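Workshop Tips: Sharing the Bench with a Robot Arm

Posted January 18, 2023

I spent most of December helping the fitting-out shop at Kahraman get used to its new robots, and I came home with a notebook full of tips. Some are about the machines. Most are about the people next to them, and I think that's the fun part! We did a lot of our practice in the simulator before anything moved for real, and plenty of these came from there.

Start with the dull jobs

Ask everybody on the crew which job they'd give away first. Don't guess. Gwion Rowlands was sure the packers would say lifting, and what they wanted gone was sorting the odds and ends that come back in the returns bins (small stuff, all shapes, endless). So that went to the robot first, and people were glad to see it go. Give away a job somebody enjoys and you'll hear about it for weeks. 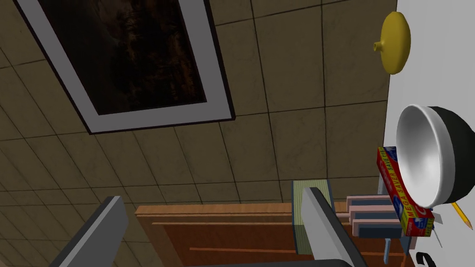 Sorting is a good first job for people to learn on too. You find out fast which items need a different grip and which ones need more elbow room. A toothpaste box leaning on a bowl, with a pencil poking out from under the rim, is a fine practice pile, and the pink blocks stacked beside it give you something with flat sides to plan around. Mix your shapes like that from day one. If you only practice with neat cartons, the first round thing will throw the whole shift.

Write down what the old hands know

Ayten Erdem has sorted returns for 34 years and can tell a bad seal by the sound of the box. None of that was on paper. We sat her down with a pot of tea and a recorder for an afternoon, then printed her remarks on cards and hung them by the bench. The cards got greasy within a week, so laminate yours.

Her job changed more than anyone's. She sets up the practice piles now, decides what the robot should leave for a person, and trains the new starters. She told me her wrists feel better - and she misses the radio being louder.

Lay out the table for two kinds of reach

A person leans, twists and shuffles things along with an elbow. An arm wants a clear path in. Put the small items where both can get at them and leave space between piles. Keep chairs, bags and lunch well back from the table, and mark the stand-clear line with tape in a color that shows up on your floor. 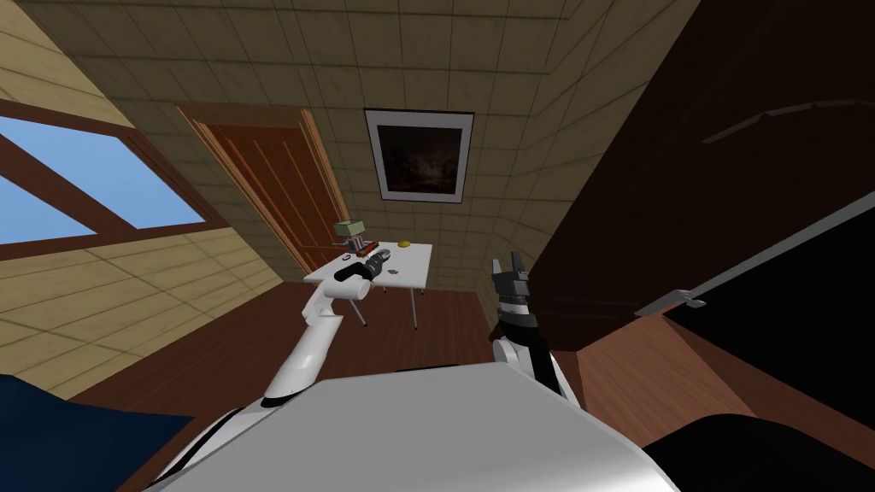 Left arm over the white table, right gripper held well away from it.

Try the layout in the simulator first, then with cardboard on the real table, then with the real goods. Rawiri Rutherford moved his practice table 2 times before lunch and it cost him nothing but a bit of clicking. On the floor that would have meant unbolting things.

Teach everyone to stop it

Every person who walks past should know where the stop button is and should have pressed it once. Yes, the office people too! Do it during a calm hour. The new starters at our Sarum site were shy of the button until Umut Bayram had them all take a turn, and after that they relaxed a good deal around the arm.
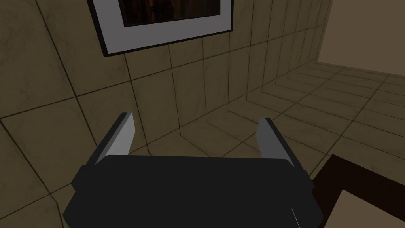
Short practice sessions beat long ones. We kept ours to 40 minutes and swapped seats halfway, so the person watching became the person driving. Start the first one with nothing to pick up. With the fingers open and only tiles beyond the gap, a beginner can get a feel for how wide the gripper is before there's anything to knock over. Then add one item, then a few more.

Keep a grumble sheet

Pin a sheet of paper by the bench and let people write whatever bugs them. Too slow after the break, beeps too much, blocks the aisle. Gebremedhin Hadgu reads ours out at the shift change and somebody has to answer each line by the next one. It's the best tool in the building and it costs a pencil on a string.

Share the time you save, as well. At Kahraman part of it went into a longer handover, and the crew asked for that themselves.
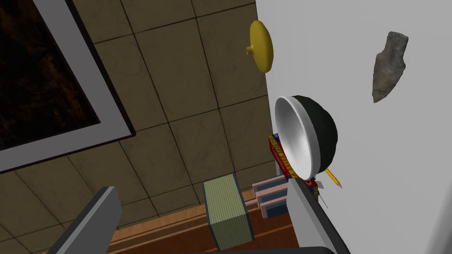
Will people lose hours when the robot takes over sorting?
Settle that before the machine arrives and put it in writing. Our crew kept their hours and moved to checking, repairs and training, and they knew the plan ahead of time.

Next up is labeling shelves so that people and scanners can both read them. If you have a trick for curling labels, send it in!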